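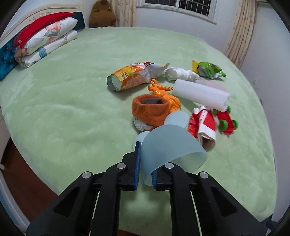

The cups go first, then the wrappers, and the toys can wait, came the word from the next bench before I had even opened the notebook, and I have to say I agree. Two pale blue cups on a soft blanket will roll toward whatever you put down next, so get them off and you've got a surface you can work on.

March 27, 2021
Workshop notebook, bedroom tidying, bed no. 2 (mint blanket)

Very good day! I've wanted to write up the bed clearing properly for ages and this was the right bed for it: snack bags, a white plastic bag, cups, a teddy, and a nice muddle of toys in the middle. Kids' beds are so much more interesting than desks. On a desk everything stands up by itself. On plush, nothing does.

Order I'm settling on, for anyone picking this up in April:

1. Cups. By the rim, one at a time, straight to the kitchen tray. Don't nest them on the bed, they slide apart again on the pile.
2. Wrappers. The orange and white one opens to the left, silver lining showing, so lift it by the closed end and keep the mouth up. Crumbs in plush are a misery (see the Hlongwane entry, where I spent longer on crumbs than on the whole rest of the bed). The green and yellow packet is further back, same treatment.
3. White plastic bag. I had this down as trash and have changed my mind. Shake it out, look inside, and if it's sound use it for the wrappers.
4. Toys, into the bin.
5. Soft things.
6. Blanket and bedding last.

Toys. The orange dragon is my favorite thing on this bed by a mile, all spikes and curly tail. It needs care around anything knitted! Spiky limbs and loose stitches find each other, and the orange knit thing (sock? little pouch? gray inside, anyway) is lying right beside it. Move the knit one away first, then the dragon. The red car with the green wheels is easy, it can go in on its side just as it is. The red and white Santa-looking toy goes with it. I know it's well past the season, but I'm not starting a seasonal box for one Santa.

The white foam roll I went back and forth on. Toy or packing? I've put it down as "ask" and started an ask basket, a small one, so it doesn't turn into a second toy bin. The fluffy white ball goes in soft things with the teddy. Teddy stays on the bed, up by the wall next to the curtain. A bear up there makes the room look finished even when the rest of it isn't.

Bin sizes. We have the Totik in 460 mm and 632 mm lengths. I was all for the longer one, but it's too long to sit across the foot of the bed without tipping, and for a handful of toys it's silly. 460 it is. Keep the 632 for Lorunley, where the stuffed animals have really taken over.

Bedding. I love the colors in this stack: red on top, then the white quilt with pink and gray leaves, then teal underneath and slipping down the side. The trouble is the teal one. It's at the bottom and it's the one that's spilling, so you can't square it up without lifting the other two off. Take the red and the quilt off together as one armful, lay them at the foot, fold the teal again from scratch, put them back. I tried tucking the teal from the side on the Estix bed and it looked fine until someone leaned on it.

The navy pillow stays against the headboard. Don't pull it forward to make the stack look fuller. And a dry brush for that headboard, please, a cloth will only skate over the carving and leave the dust sitting in the molding.

Plush blanket: pick it up by the corners and give it one good shake outside once it's bare, then smooth with the flat of the hand, all in one direction. Mint green shows every stroke. I find this bit very satisfying and would happily do it for an hour.

Supplies to reorder:
- small bin liners, the 200 pack (the 800 is cheaper per liner but we have nowhere to put it)
- soft dry brush, the long-handled kind
- labels for the ask basket

Open points:
- Knit pouch: if it's a sock, where's the other one? Check under the bedding before the laundry goes.
- Do cups count as "kitchen" or "toys" when they live in a kid's room? Lorunley list says toys, Hlongwane list says kitchen. I'd go kitchen, wash first and argue later.
- Try toys before wrappers once, just to compare. I suspect it's slower, with crinkly bags getting knocked about while you reach for the car, but I'd like to see it on the same bed with the same pile.

Next bed has a bunk ladder. Can't wait.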